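搬家满一个月，把旧房子退租、打包、搬运、新家收拾这一路的账和教训串在一起发，想到哪写到哪。人在外地租房的可以参考。

1/
先说背景。旧房子住了四年多，五十几平，一室一厅，东西比我以为的多得多。新房子小一点，离公司近，租金每月便宜528块。决定搬是十一月底，十二月中旬的一个星期四搬完的。为什么选星期四：搬家公司周末要加价，周五电梯难约，星期四上午物业那边正好有空档。

2/
打包从搬家前两周开始。第一件事是把书称了重。网上都说书要用小箱子装，我没听，第一箱用了大号箱，装满以后自己挪不动，又拆开重装。后来全部换成45厘米左右的小箱，书垫底，上面放毛巾衣服，一个人能抱起来。

3/
纸箱别在楼下超市一个一个要，尺寸不一样，上车码不齐。我买的是一家叫Hemix的五层瓦楞箱，一包十个，买了三包，最后剩四个，压平了塞在床底下。胶带买宽的，窄的封箱要绕两圈，反而费。

4/
编号。每个箱子在两个侧面写编号，不要写在顶上，因为箱子摞起来顶就看不见了。手机备忘录里记编号对应的东西，写粗一点就行，“12 厨房 锅和调料”这种程度。我一开始写得特别细，写到第五箱就不想写了。

5/
厨房是最耽误时间的。碗碟竖着放，像唱片那样，比平摞着不容易碎。这条是同事教的，我半信半疑地照做，二十多个盘子碗一个没坏。坏的是一个玻璃油壶，没装进箱子，放在手提袋里自己拎，进电梯磕了一下。

6/
杯子我清掉一大半。留下来的标准很简单，过去一个月用没用过。马克杯送了同事五个，玻璃杯里豁口的扔掉，留了一个金属的，一个带盖的，还有两个喝茶的小杯。
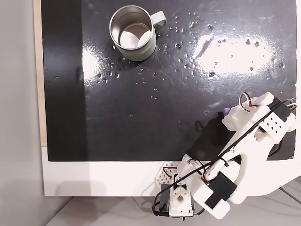
金属杯，黑色板面上有些水珠。

7/
接着说杯子。金属杯打包最省心，里面还能塞袜子。要注意的是别让它直接挨着有漆面的东西，路上一颠就会留印子。我拿旧T恤裹了一层。报纸现在不好找，旧衣服完全够用，反正都要搬。

8/
冰箱提前一天断电。我是晚上十点拔的，下面垫了两条毛巾，早上起来毛巾全湿了。冷冻室里的东西提前一周开始吃，最后剩一袋饺子和半包虾仁，星期三晚上一锅煮了。调料瓶口先包保鲜膜再拧盖子，老抽那瓶我忘了包，箱底黑了一块。

9/
搬家公司问了三家。第一家电话里报得最低，但是楼层费、距离费、大件费都另算，客服说“到了现场再看”，我就没再往下问。第二家只接整车。第三家是Bullard，上门看过，报1,330块，写进合同里，包括一辆小厢货、两个师傅、拆装一张床和一个衣柜。最后付的就是这个数。

10/
合同要看三个地方：有没有写明总价，损坏怎么赔，等待时间怎么算。等待这一条很多人不看。我这次新小区门口登记等了二十多分钟，合同里写的是半小时以内不收费，刚好没超。

11/
贵重的和急用的自己带。我背包里放的是证件、笔记本电脑、充电器、两天的换洗衣服、药、一卷卫生纸、一把美工刀。美工刀很重要，到了新家所有箱子都封着，没有刀什么都打不开。卷纸也是到了就要用。

12/
旧房子退租。押金一共3,443块，里面包括水电的预存。房东想扣墙面的钱，说客厅有一片发黄。我翻出入住那天拍的照片，发黄的位置当时就有，他看完没再提。所以入住那天一定要拍，墙角、地板、窗框、水龙头底下、马桶后面都拍，拍完直接发给房东留个记录。

13/
最后扣了156块，是阳台纱窗破了一个洞，这个我认，确实是我晾衣架戳的。剩下的钱过了六天到账。房东人还可以，就是回消息慢，催了两次。

14/
保洁没请人，自己弄了一个下午加一个晚上。油烟机滤网用热水加小苏打泡，泡半个小时再刷。瓷砖缝用旧牙刷。玻璃只擦了里面。浴室下水口的头发一定要清，房东验房的时候第一个就看那里。

15/
搬到新家当天，先装床，再拆洗漱和厨房的箱子，别的都不要动。我之前搬过一次，当天晚上逞强把书全拆了，结果床上堆满东西，半夜一点还没地方睡。这次晚上九点半就躺下了。

16/
新家的问题是插座少。卧室只有两个，一个还在衣柜后面。客厅好一些。我买了两个带独立开关的排插，一个放书桌下面，一个放厨房台面。线都从桌子后面走，用扎带绑在桌腿上。扎带买可以重复开合的那种，魔术贴的，一次性的塑料扎带剪开就废了。

17/
说到线。旧家里积了一整盒线，充电线、网线、不知道是什么的线。我一根一根试，认不出来的放进一个袋子，写上日期，打算半年以后没用到就处理掉。认得出来的缠好，贴一小条纸胶带写用途。这一步花了一个多小时，但是到新家接东西快了很多。

18/
带线的设备打包之前，先拍一张接线的照片。路由器、音箱、显示器都这样。正面拍一张，背面拍一张，插口的颜色和位置能看清就可以。我显示器背面忘了拍，到了新家试了两个口才亮。
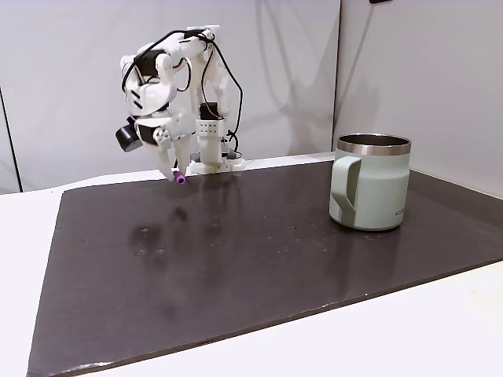 白色机械臂，黑线搭在外面，上面的关节附近还有几根细红线。

19/
能拔下来的线都拔下来单独装，别留在机器上缠着，接口受力容易松。电源适配器和它的主机放同一个箱子。我把适配器统一放在一个盒子里，觉得很整齐，到新家发现七八个黑色方块长得差不多，只好一个一个看电压。下次不这么干。

20/
家具。旧书桌没搬，桌腿已经晃了，挂在二手群里免费送，半小时就有人来搬走。新书桌在网上买的，牌子叫Beneš，桌面一米二，深六十厘米。安装说明画得不太清楚，左右两条腿是不一样的，我装反了一次。装之前先把螺丝按长短分开放，这个步骤别省。

21/
衣柜拆装师傅很熟练，但是有一块背板装回去的时候翘了一点，当场叫他们弄好再走。师傅走之前一定要把拆装过的东西都试一遍，抽屉拉一拉，门开一开，床坐一坐。人走了再打电话就麻烦了。

22/
评论区有人问窗帘。新家窗户比旧家宽，旧窗帘用不了，先拿床单夹着顶了一个星期。窗帘布是在Sitau买的成品，高度差了四厘米，拖地，我自己缝了个边，缝得不直，靠沙发那一侧看不出来。量尺寸要从杆子量到地面，再减两厘米。

23/
改地址这件事列一下我自己改过的：银行、公司人事、医保、几个购物平台、快递柜、外卖、一个杂志订阅。外卖最容易忘，搬完第二天我点了一份馄饨，送到旧家去了，骑手打电话来我才反应过来。钱没退，算我的。

24/
宽带移机提前三天约。我是前一天才约的，结果断网四天，用手机热点撑着。移机当天要确认新家弱电箱在哪，我那个在鞋柜后面，师傅来了先帮我一起挪柜子。

25/
楼上的Arvo Koivisto回复问，旧家具要不要跟着搬。我的算法是这样：把它的二手价和占车的体积放一起看，一张大沙发能占小厢货四分之一，如果因为它要换大车，差价够买半张新的了。我的沙发本来就是房东的，没有这个烦恼。洗衣机我搬了，记得装运输螺栓，说明书丢了就去官网下载。

26/
还有人问一个人搬家累不累。累的是前面两周，每天下班回去收两三箱，越到后面越不知道剩下的零碎往哪装。搬的当天反而还好，上午八点半开始，下午一点之前车就空了，中午请师傅吃了碗面。

27/
现在还剩三个箱子没拆，两箱书，一箱冬天的被子。书架还没到货，快递显示周末前送。到了我再补一条书架的安装，隔板承重那部分我想单独写。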